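Progress report: Zadby celebrity desk
Prepared for the Estell Fund, 11/01/2024

Hi all,

So, September was wild! We ran 34 stories against the 40 we promised, and I'll own the gap. Two weeks went almost entirely to the Gondska breakup (singer leaves drummer, drummer moves in next door, you know the one), and every line of it had to be checked with both camps before we ran it. Their publicist now picks up when I call, so I'm counting that as money well spent. 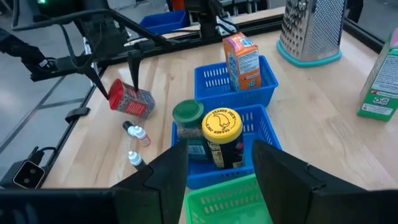 Two jars in the blue basket, Trader Joe's lid on the right.

The newsletter is up to 3,115 subscribers. Most of the new ones came in through the Baran wedding piece – the one where the best man's toast went on so long the band started packing up. We got that from a guest who was happy to be named, and it held up fine when the groom's people called to complain.

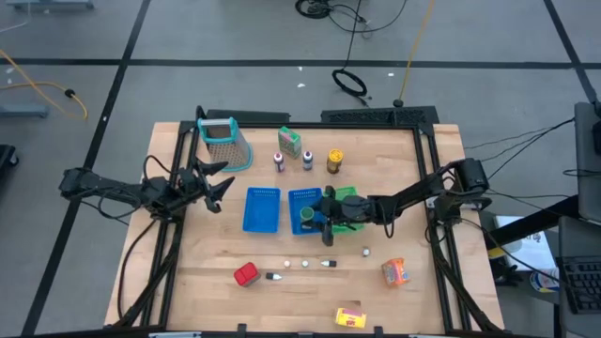 Jaruwan Sitthichai

On the money side, we're still inside the travel line, but freelance photos cost more than I'd guessed, and I'd like to move part of the events budget over to cover them. Sudheer Lobo has the revised sheet and will send it to you separately. We had 2 corrections, both spelling of names, both fixed the same day.

Next up is awards season. I've asked for three red carpet passes and have one so far – fingers crossed on the others! I still need your okay on the photo money before I book anyone for it.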